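September, notebook, sorting bench

Bench 2, start 7:10. Ekkachai on the line side, me on the bench. Vichien was out until lunch, so I took his notes over the phone and put them at the end.

We ran the returns sort again with the arm doing the pick and place and a person doing only the check. Old way, one person picks, looks, decides and drops. That is four things per part, and Armelle's point from last month was that people stop looking properly after the first hour because their hands are busy. With the arm picking, the hands are free but the pace isn't yours anymore. Kibet said he felt "waited on and rushed at the same time." I wrote it down because it matches what I felt when I did my own hour.

Changes made before the run:

- bins go to the right of the work area, blue one behind the pink
- fingers open all the way before each approach
- person stands left, never across from the arm
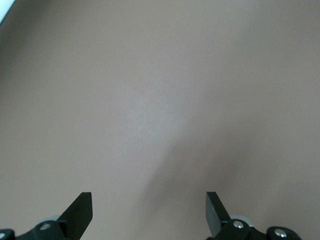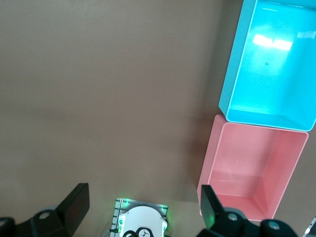

Bin position matters more to the people than to the arm. When the bins were on the left, Kibet had to lean over to pull a bad part and he was doing it with his back. On the right he can't reach them at all without stopping the run. He would sooner stop it. Leaving it that way for now, but the stop button needs to move closer. Asked Ekkachai to find a longer lead.

Open question: who signs for a wrong sort? On the Ullero sheet it is still the name of whoever is at the bench. Raíssa thinks the sheet should have a second line for the arm program version. I agree, and it should be in before we show this to Sriwong. Kibet won't sign the present one and I don't blame him.

Rotation: we tried 13 minutes on the check, then swap. Too short, you spend it settling in. Vichien wants to try longer turns with a real break between. His other notes:

- turn the bench radio back on, it's too quiet now
- new people should sort by hand for a week first, or they won't know what a bad part feels like
- ask Armelle if the hand sorters keep their grade

Last one is the one they all ask me about. I don't have an answer. Will raise it with her before the next run.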